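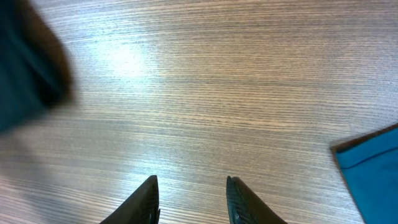 Vol. 40, No. 1

2 min read

Flaltville's clothing swap is back on 01/11/2021, and I spent a good part of yesterday finding out what goes on before the doors open. Mostly it's folding. So much folding!

The swap runs out of the Tsolakis building again, in the long room upstairs with the good radiators. You bring in what you've grown out of or gone off, you get a paper ticket for each piece, and you trade the tickets for something else on the day. Last January 297 pieces changed hands, and Fiona Paterson, who has run the thing from the start, is hoping for a lot more this time – she's already had to ask people to stop leaving bags on the stairs.

Everything gets laid out flat on a wooden table before it goes anywhere near a rack. Fiona wants buttons checked, zippers run up and down, pockets emptied (she's found house keys, a fishing license and, one year, a whole set of guitar strings). I was put on pants and shorts with Mihret Moges, who is about four times faster than me and very nice about it.
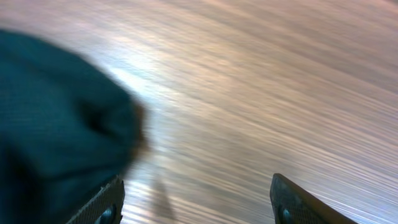

Mihret's rule is that you smooth a piece out fully before you decide anything about it. A pair that looks tired in a heap can look perfectly fine once the legs are straight, and a pair that looks great in a heap can have a split seam you could put your fist through. Anything with a small repair goes in the mending box, and Niall Niven takes that home and works through it in the evenings. He told me he's done 40 hems so far and would like everybody to please learn to do their own.

Shorts are a funny one in January, I'll admit. I asked if we shouldn't hold them back for summer and got a firm no from the whole room. People trade for them precisely now, when there's less competition, and kids need them for gym all year anyway. So the black shorts go out, the denim goes out, everything goes out.

One change this year: the town paid $1755 toward new racks and a proper mirror, so you won't have to lean over the sink in the restroom to see how a jacket sits. Torquil MacLeish is picking the racks up in his van and says they'll be standing in time. I'm choosing to believe him. 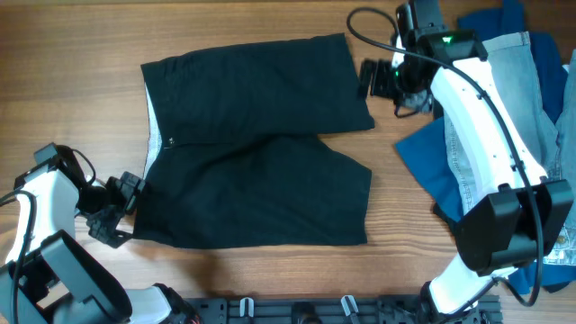
If you want to bring something

Drop-off is at the side door, any afternoon this week until five. Clean clothes only, no underwear, and shoes in pairs, tied together. Kids' sizes are very welcome, and Fiona is short on warm coats in anything above a medium. If you'd like to help sort, just come up the stairs and ask for Mihret.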